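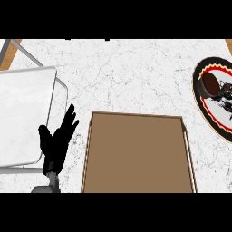 Simulierte Küchenarbeitsplatte von oben, mit Ablage, Karton und einer Roboterhand

Über uns

Kinard sammelt Beispiele für lernende Robotersteuerungen. Unsere Kunden bauen Greifer, Arme und ganze Systeme und brauchen Aufzeichnungen, an denen ihre Modelle lernen können. Wir liefern diese Aufzeichnungen, geprüft und beschriftet. Ein Teil entsteht an echten Geräten in unserer Halle in Dalleck, der größere Teil in der Simulation.

Angefangen haben wir mit einem einzigen Arbeitsplatz und einem Auftrag, der drei Monate dauern sollte und dann fast ein Jahr lief. Damals ging es um das Umsetzen von Geschirr. Heute betreiben wir mehrere Bedienplätze, an denen geschulte Kräfte die Roboterarme von Hand führen. Jede Bewegung wird mitgeschrieben: Gelenkstellungen, Handhaltung, Kamerabilder. Eine Aufzeichnung von Anfang bis Ende einer Aufgabe nennen wir Durchgang.

Was wir machen

Eine Aufgabe beginnt bei uns mit einer Szene. Wir legen fest, welche Gegenstände vorkommen und wo sie stehen dürfen, und verändern dann Lage, Material und Licht. Für eine typische Küchenaufgabe nehmen wir 200 Durchgänge auf, bei schwierigen Griffen bis zu 600. Im Januar ging unsere bisher größte Lieferung hinaus, mit 3818 freigegebenen Durchgängen.

Simulierte Szenen bauen wir mit Rernel, unserem eigenen Werkzeug. Es verwaltet die Gegenstände, startet die Aufnahme und legt die Daten so ab, dass sie sich später wieder abspielen lassen. Rernel wird nicht verkauft, Kunden bekommen aber die Leseprogramme dazu.

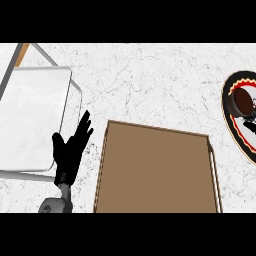 Offene Hand zwischen der weißen Ablage und dem Karton, rechts das runde Tablett mit Tasse

Wie wir prüfen

Jeder Durchgang wird von einer zweiten Person angesehen, die ihn nicht selbst aufgenommen hat. Sie entscheidet, ob die Aufgabe erfüllt ist, und trägt Anfang und Ende der einzelnen Schritte ein. Fehlversuche werfen wir nicht weg. Sie werden gekennzeichnet und auf Wunsch mitgeliefert — manche Kunden wollen gerade diese haben.

Was sich schlecht simulieren lässt, nehmen wir nur in der Halle auf. Dazu gehören Tücher, Folien und alles mit Flüssigkeit. Wir sagen das vor dem Angebot, auch wenn der Auftrag dadurch kleiner wird.

Wer bei uns arbeitet

Das Team kommt aus der Softwareentwicklung, aus dem Maschinenbau und aus Berufen, in denen man viel mit den Händen arbeitet. Für die Bedienplätze setzen wir keine Vorkenntnisse in Robotik voraus. Die Einarbeitung umfasst 70 Stunden, verteilt auf vier Wochen, und ist bezahlt. Danach arbeitet man in Schichten mit festen Pausen, weil die Genauigkeit sonst nachlässt.

Standort

Büro und Halle liegen im selben Gebäude in Dalleck. Besuche sind nach Anmeldung möglich, am besten vormittags ab 9 Uhr. Anfragen zu Datensätzen und Bewerbungen bitte über das Kontaktformular.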